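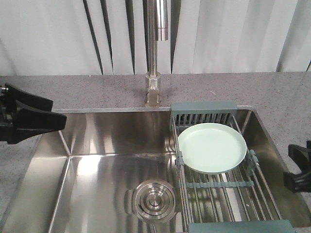 Hard Water, Old Pipes: A Talk with Deolinda Antunes

Search this site Enter keywords Go

10 Mar 2019
By Elsie Whitelaw

Deolinda Antunes has worked on household water for most of her adult life, first as a plumber's helper and then with her own business, Abreu Water Service. She lives in Grevel, where the town wells draw from limestone and the water leaves a white crust on anything it dries on. I went to see her at her shop, which is the front half of a former shoe store, and we talked for most of a morning.

She started by telling me that people worry about the wrong things. "They call me up and they say the water is bad, it's leaving spots on the glasses," she said. "Spots are calcium. You can drink that your whole life. What I want to know is how old the house is and what the service line is made of."

The service line is the pipe that runs from the street to the house. In the older part of Grevel, many of them went in before the war and have been patched in pieces since then. Antunes keeps a box of cut sections behind her counter. She put one on the desk for me, a galvanized length with an opening so narrow I could not have pushed a pencil through it.

"That came out of a house where the woman told me her shower had always been weak," she said. "She thought it was the shower head. She had bought 3 of them."

Galvanized pipe closes up from the inside over the years, and hard water makes it worse. Copper holds up better, but Antunes said the joints should be looked at if they were soldered before the lead solder ban. She won't guess about lead from looking at a faucet or tasting the water, and she gets irritated with people who do. She sends samples to a lab in Pastov and waits for the sheet to come back.

I asked what it costs to replace a line.

"The last one I did was a bit over $4,000, and that was with the yard already dug up for something else," she said. "If you've got a driveway on top of it, or a big tree, it goes up from there. I tell people to get more than one price. I tell them that even if I want the job."

She grew up in Wemum, on the river, where the water was soft and, she said, brown every spring. Her mother boiled it in May and ran it through a cloth. When Antunes moved to Grevel she couldn't get used to how soap behaved. "You use twice as much and you still don't get suds. My hair was like straw the first year."

Softeners are the biggest part of her business now, though she talks customers out of them fairly often. A softener trades the calcium for sodium, and it has to be fed with salt in 40 pound bags. Some of her older customers can't lift the bags. She has also seen plenty of units set for water much harder than what comes into the house, so they run through salt for no purpose and send a lot of water down the drain.

"I went to a place last fall where the softener was regenerating every night," she said. "Two people living there. I changed the setting and it went down to once a week. That was the whole visit - I was out of there before the coffee was ready."

For people who don't want a softener, she suggests plain upkeep. Unscrew the aerator from the faucet a couple of times a year and leave it in white vinegar overnight. Drain the bottom of the water heater. Wipe down steel and chrome after use if the spots bother you. She doesn't sell anything for this and says the grocery store vinegar is fine. She warned against leaving vinegar on natural stone, having etched a ring into a customer's marble early in her career and paid for it.

We talked for a while about the proposed rate increase, which is supposed to pay for new mains on the north side of town. Antunes is in favor of it. She has gone to 2 of the public meetings and spoke at one of them.

"Nobody likes the bill going up. I don't like it," she said. "But I've been down in those holes. I know what the mains look like. You can pay for it a little at a time or you can pay for it when the street caves in."

She would like the town to put out a map of which blocks have which pipe. The records exist, she said, but a lot of them are on cards in a file drawer and nobody has gone through them since the old superintendent retired. She has offered to help read the cards, as she can recognize most of the handwriting.

Her phone rang several times while I was there and she let it go each time except the last. It was a man with no hot water. She asked him how old the tank was, listened, and wrote an address on the back of her hand. Then she asked if I was parked behind her truck, and I was, so we went out together.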